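Palumbo: Hand Laundry with a Mobile Manipulator
Student project report, Grirkomley Shared Workshop
29 August 2022

We use cookies to improve your experience on this site. By continuing to browse you accept our cookie policy. Accept | Settings

14 shares | 3 comments

1. Scope

Palumbo is a wheeled base with arms, assembled in a shared workshop from used parts and programmed by a student team. The task for this term was hand washing of small garments in an ordinary bathroom sink. The sink was to stay as it is, with no added fixtures, markers or guards. Machine washing, drying and folding were left out of scope.

2. Hardware

The arm and gripper came from a retired lab unit. The joints were cleaned and tested one at a time before mounting. Two of them had worn encoder cables, which were replaced. The original controller board could not be repaired, and a Betel motor controller was fitted in its place. The Betel board needs a separate supply for logic power. An early attempt to share one supply caused resets whenever the shoulder moved under load.

Wrist wiring runs outside the arm. An internal route was tried first, but the connector did not fit through the elbow without cutting the housing. The outside cable has to be long enough for full wrist rotation, and the planner treats the loop as part of the arm when it checks for contact.

3. Software

Motion is split into four steps: approach, grasp, press, and lift. Each step is a short script that can be run alone from the bench laptop. Logging uses Trendumer, which writes joint position, motor current and gripper width to one file per trial. A trial log is 34 MB when camera data is turned off.

The press step is controlled by motor current. The arm moves down until the current reaches a set limit, holds, then backs off. Position control was dropped after the first week. Cloth bunches differently every time, and a fixed depth either missed it or drove the fingers into the basin.

4. Test procedure

Dry tests were run first with a plastic tub on the bench. The current limit was set at 600 mA and left there for the rest of the term. Wet tests used a sink with a single basin and a cotton garment. The water was kept shallow to hold the gripper body above the surface. The wrist is not sealed, and no step in the script may send it below the rim without an operator at the stop button. 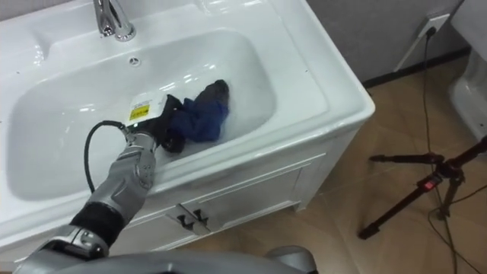
Figure 1. Gripper holding the blue garment in the basin during the press step.

5. Results

The term's logs cover 822 press cycles, bench and sink combined. Grasping was the weakest step. The fingers close well on a thick fold and poorly on a single layer, which slides out when the arm lifts. Starting the grasp from the side of the bundle helped on the bench. It has not been tested enough in the sink to report a rate.

Suds caused trouble for the depth camera, which returned gaps over foam. The approach step now ignores missing points and uses the last good height.

6. Remaining work

Seal the wrist. Add strain relief to the outside cable. Write a rinse step, including faucet operation, which at present is done by hand. The next workshop booking is in November, and the bench scripts will be moved to the new laptop before then.

Subscribe to our newsletter for workshop updates. Enter your email address. You can unsubscribe at any time.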